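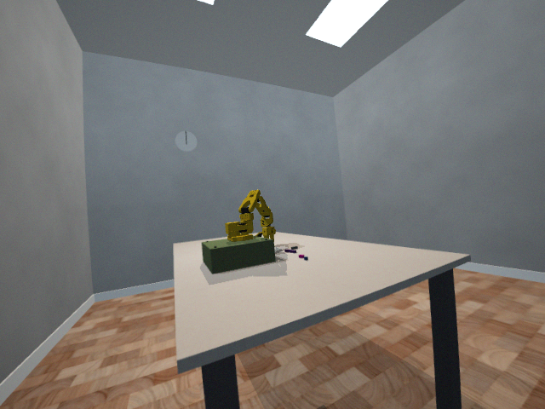 Tesel is a table of paint colour names and their measured values, collected from shade cards in Ukthorpe. It holds 1,597 rows, one per name. Names are kept as printed, so "white" and "off white" are separate rows, and a plain term such as yellow or dark green is stored without a maker's prefix.

Fields: name, maker, L, a, b, finish. Blank finish means the card gave none – do not read it as matt.

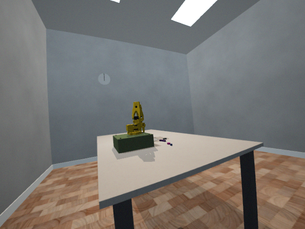

Figure 2. Dark green block on a pale tabletop.

Split: 1,000 rows for fitting, the rest for checking. Version 4 drops the Aranda duplicates.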